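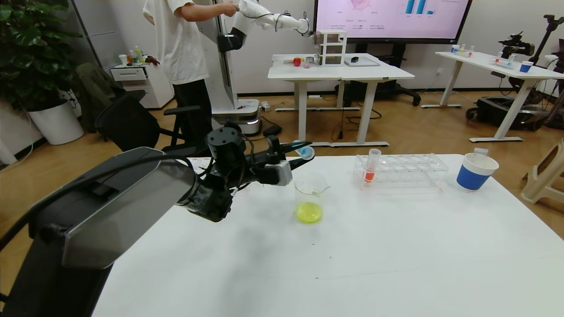 Week 4: Pouring, transferring and keeping your bench readable

Hi everyone. These are my notes to go with this week's prac in the Trilthorpe teaching lab. Have a read before you come in, and bring them with you — I won't be repeating the whole spiel at the bench.

We're mixing coloured solutions this week. I know, food dye and water, very glamorous. But I use strong colours on purpose. Yellow-green in a beaker and red-orange in a test tube are about as easy to tell apart as two liquids can be, and if you splash one into the other I'll be able to see it from the doorway (and so will you, which is rather the idea!).

What you need at your place

A glass beaker with a spout
A clear test tube rack
A small plastic cup for pouring
Paper towel, more than you think
Your prac book and a pencil

Put the beaker where your pouring hand falls naturally and stand the rack beside it. If you're left-handed, swap them over. I'm left-handed myself and spent my whole first year reaching across things before it occurred to me that I was allowed to move them.

Pouring from the cup

Bring the cup in close over the beaker before you tip it. Most of the splashes I see come from people pouring from a great height like they're doing tea at a fancy hotel. Tip slowly, watch the lip of the cup and stop a bit early, as there's always a dribble still to come. Those little plastic cups flex when you squeeze them, so hold yours firmly but don't crush it.

Going the other way, from beaker to tube, use the spout. That's what it's for! Take the tube out of the rack if you're comfortable doing so, otherwise leave it in and go gently. Fill to the 4 cm line you marked in pencil on your tape and no higher.

Reading the colour

Get down to eye level. A white bench makes a lovely background for this, and it also shows up every crumb and speck, so wipe it first. Write down the colour you see in your own words. "Orangey red, a bit like cordial" is a perfectly good entry and I'd much sooner read that than "red" 48 times over.

The Doherty handout has a colour chart on page 2 if you want to match against it. My copy has printed a bit pink, so go by the one on the class page.

Packing up

Tip the mixtures down the sink, rinse the glassware and leave tubes upside down on the drying pegs. Cups go back in the tub marked Grodley. Please don't eat or drink anything at the benches, fruit included.

Before next week

Finish the table on page 104 of the prac manual and have a go at the dilution problem underneath it. Part (b) is fiddly — draw the tubes first and it gets a lot easier. We'll go through it together at the start of class.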